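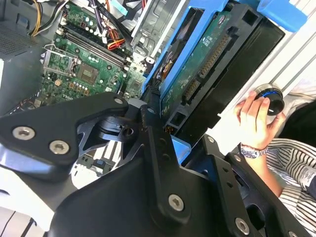 # Inside the Case: Desktop Computers on the Bench

The Stadine Centre for Equipment Reuse receives desktop computers that have reached the end of their first working life in offices, schools and public libraries. During the past year 2771 machines passed through the building, and 221 of them were chosen for the teaching collection, where they are opened, studied and closed again by successive groups of learners.

This gallery presents the interior of one tower as it lies on the bench. It is intended for visitors to the Putia reading room and for schools preparing a class visit. No previous knowledge of computers is expected. Readers who wish to follow the work in greater detail may ask at the front desk for the Chien handbook, which covers the same ground with drawings and a list of parts.

## The open tower

A desktop tower is easiest to understand when it is laid on its side and the side panel has been taken away. The large green board is the motherboard, to which almost every other part is joined in some way. The power supply is housed in a metal box of its own and sends out bundles of coloured wires to the board and to the drives. In machines of this type the drives are held at the opposite end of the case from the power supply, in metal cages with plastic latches.

The processor is the part most often missing from donated machines. It is small, it keeps its value, and many organisations remove it before a computer leaves the premises. Its socket remains on the board and should be treated with care, as the contacts are fine and are easily bent by a finger or a sleeve.

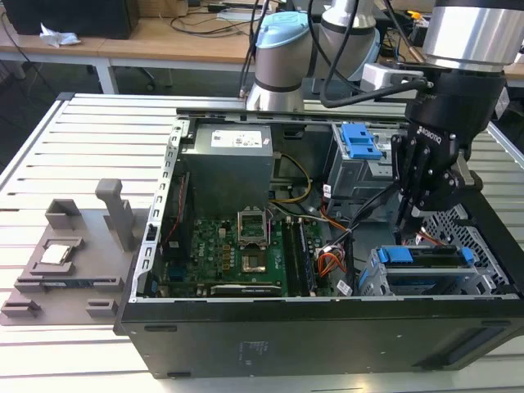
*Dell motherboard with the processor socket empty and its bracket open. Two memory modules remain in their slots, and the drive latches are blue.*

## Cables and the drive

Hard drives of this generation are served by two connections. One is a flat plug that brings power, and the other carries data to the motherboard. The colours of the power wires follow a common pattern: yellow for 12 volts, red for 5 volts, orange for 3.3 volts and black for the return. Learners are asked to trace each bundle by eye before touching it – a habit that prevents a good deal of damage to plugs and sockets.

*Red, yellow, orange and black wires run down to the SATA power plug on the hard drive, which sits in a silver metal cage.*
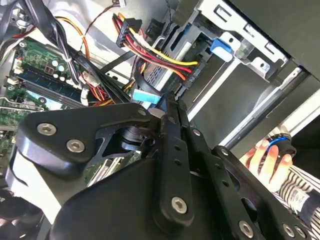 ## Visiting the collection

The teaching collection is kept on the ground floor of the Zukero building and is open to the public in the afternoon throughout term. The bench area may be viewed from the gallery rail at any time during opening hours. Groups wishing to handle the machines should book in advance, and the charge for each learner is £5. Machines made before 2000 are stored separately and can be seen by arrangement.

Schools may use the pictures on this page in their own teaching materials, provided that the Centre is named as the source. Larger copies for classroom display can be requested from the front desk. The collection is closed in August.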